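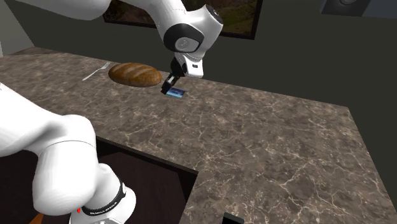

A loaf of bread and a fork on a marble-topped counter, dark walls behind.

Open day at the Texier bread factory in Sekska

I live in Tumari, and for many years I have bought the bread of Texier without knowing where it is made. In June the factory opened its doors to visitors, so I took the early bus to Sekska, which is 68 kilometers from my town. The ticket was free, but one had to register before, and the groups were small.

We met at the side entrance at 8:30 in the morning. Each visitor received a white coat, a hair net and covers for the shoes. Rings and watches had to stay in a locker. A lady in front of me could not remove her ring, and she was given a glove with tape around the wrist.

The first stop was the flour store. The flour arrives by truck and is blown through pipes into 5 tall silos behind the building. Our guide knocked on one of them so that we could hear the difference between the full part and the empty part. It was a dull sound below and almost a bell above. He told us that rye flour is more difficult to store than wheat, and in a humid summer they order it in smaller quantities.

After this we went to the mixing room. I had expected a strong smell of yeast, but in the mixing room it smelled more like wet paper. The smell came later, near the sourdough tanks, and there it was so sour that my eyes were watering a little. The factory keeps its rye starter in a Stalar tank with a slow paddle, and it is fed every evening and every morning, also on holidays. I asked how old the starter is. The guide said that it was begun again after a flood in the old building, so it is younger than people in Sekska like to believe.

The oven hall was the part that I liked the most. The tunnel oven is very long, and the loaves travel through it on a steel belt. One can look inside through small windows. At the beginning the loaves are pale and flat, in the middle they rise and open on the top, and at the end they have the color that we know from the shop. It can bake up to 400 loaves in one hour. It was hot in the hall and very loud, so we wore headphones and the guide spoke to us by radio. Unfortunately my radio lost the signal two times, and I have missed what he said about the steam.

The bread must then cool before it is sliced. I did not know that warm bread would stick to the blades, although at home I have made this mistake often enough.

At the end there was a tasting in the canteen, with dark rye, a wheat bread with potato and a sweet loaf with caraway. With the bread we had salted butter and pickled cucumber. The potato bread was for me the best. The shop beside the gate sold loaves from the same morning, and on the wall hung a paper with the number of visitors from last year, which was 1,976.

Some practical advice: the path from the bus stop has no sidewalk for the last part, so wear good shoes. The tour takes two hours and there is almost no place to sit. Small children are not allowed in the oven hall, but they can wait in the canteen and form little rolls from dough. Bring cash for the shop, the card machine did not work during my visit. I bought two potato loaves, and one of them is now in my freezer.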